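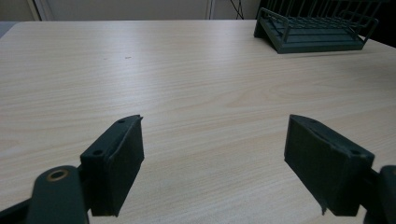
Nerys Penry clears her table at the end of each day, and she wants it clear before anyone else comes in. She has run the packing side of Stullach, a small shop that sells kitchen and travel goods by mail, for three years. We spoke on November 6, 2020, between two batches of orders.

"People think packing is about boxes," she said. "Most of my day is putting things down and picking them up again. If the table is full, you do that twice."

The surface matters to her. She had a glossy white top before and got rid of it in May. "You couldn't see a scratch or a crumb on it under the lights. With a pale wood grain I can see what's on there, and it wipes down in one go."

I asked what gives new packers the most trouble. Clear plastic, she said, before I had finished the question.

"It shows everything. A fingerprint, a bit of lint, a mark from the last shelf it stood on. So we keep white cloths out, and you go through a lot of them."
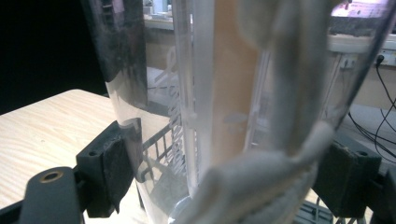
Tall containers get handled by the sides, never by the rim, and go into the box last. Her coworker Jeferson Figueiredo likes to pack them first and build around them. They have argued over it for as long as they have worked together.

"He's faster," she said. "I have fewer returns — 15 last year, and he had 26."

Cups are simpler. She checks that the lid is down all the way around, then sets the cup in a basket with whatever else is going in that order. She prefers wire to solid bins because small items don't disappear in the bottom. 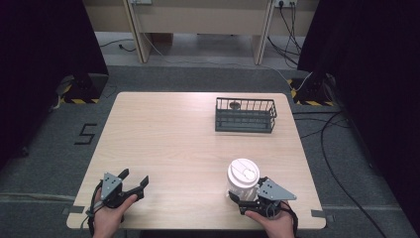

A lidded cup on or just above the table, with the wire basket at the back.

On a heavy day the two of them send out 70 orders. Penry said she would not want to go much higher without a second table.

"I'd put it right next to this one," she said. "Same height. Otherwise your back knows by lunch."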